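House rules for a two-arm bench

18 February 2020

I've been asked a few times to put our bench rules online, mostly by people who saw the printed sheet at Gultavwood and wanted a copy. The sheet is two pages and very dry, so this is the longer version with my own notes. We run the same rules in Dultville, with small changes for the room.

The setup is two arms on a wood table, one on each side, with a metal frame around it. The work is light handling: boxes, packets, paper, small trays. None of it is heavy and none of it is fast, and that's exactly why people get sloppy. The arms we use won't take your hand off, but they will pinch, and they will happily drag a cable until something gives.

Keep the floor in mind

Most bench rules I've read stop at the edge of the table. Ours start on the floor. Things get put down next to the frame between tasks and then they stay there, and a month later you have a second workbench at ankle height. Our rule is that anything on the floor near the frame has to be part of the task or on its way somewhere else by the end of the session.

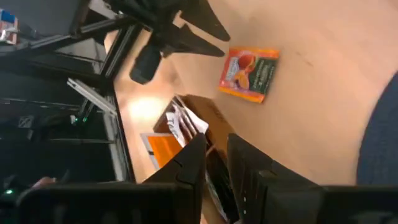 Papers in the box, book on the floor beside the bench.

Boxes with open flaps get a rule of their own. Either the flaps are folded all the way back or they are taped down. A half-open flap moves when you brush past it, and it catches on sleeves and cables. I used to let this slide. I don't anymore.

The other floor rule is about cables. Power and data go out the same side of the table, and the person running the session stands on the other side if there's room. If there isn't room, you look down before you step. That last part is written on the sheet in those words.

One gripper in, one gripper out

When both arms work near the same container, only one goes inside it at a time. The other one waits outside the walls, low or high, but clear of the rim. You can break this rule with a good planner and a patient operator, and the people at Rullholm do it all day. For a shared bench with new people coming through, I'd rather keep it simple.

We also pack containers so the labels face the same way. This started as a tidiness thing and became a rule when we began reviewing sessions afterward. If I can read the tea flavor, I know which box was asked for, and I don't have to go back to the notes. Tall items stand up, flat items go under or stay out.
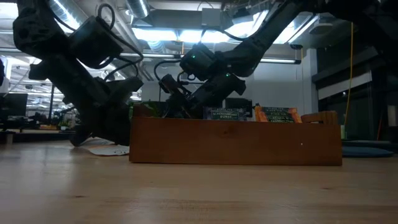

Speed and when to lower it

We have two speeds, normal and slow. Slow is for the first run of any new task, for anyone's first session, and for any time a person has to reach over the table for a reason. There is no third speed. Somebody asked for one last year and we talked it through, and in the end we decided that if normal feels too slow, the task is laid out badly.

Slow also applies when the wrist view is smeared. If the picture you're steering by is blurred, you don't know where the fingertips are, you only know where they were. Stop, let the view settle, then go on.
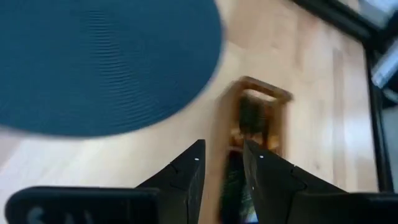
I'd put that one near the top if I were writing the sheet again. People trust the wrist view more than they should because it's close to the work. The overhead view is less exciting and tells you more. My habit is to check overhead before every reach and use the wrist view only for the last bit.

The Hopkin sheet, which ours was copied from to begin with, says to retrain operators every March. We do it when someone has been away for 80 days. The refresher takes 4 short tasks and a read-through of the rules, and nobody has complained about it much.

Piles

Loose packets are the hardest thing we handle, and they need the most room. The rule is that a pile may spread as far as it likes on the open wood, but it may not go under an arm's base plate. If it does, stop and pull it back by hand with both arms parked. Parked means powered and holding still, with the operator's hands off the controls. Saying "parked" out loud is required. It feels silly for a day or so.

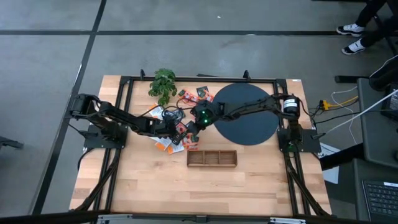 Seed packets on the wood, wooden tray just below.

Anything living or breakable on the table gets treated as a wall. The arms go around it and never over it. Nothing is picked up across it, even if the straight path is shorter.

Last thing is the log. One line per run: task, speed, who was at the controls, anything odd. We passed 3,924 lines over the winter and I still read the odd ones. Most say "dropped it" and that's fine. The ones I follow up on are blank, where someone clearly started a line and got called away. I'm redoing the sheet in March and will post the new one when the Dultville group has marked it up.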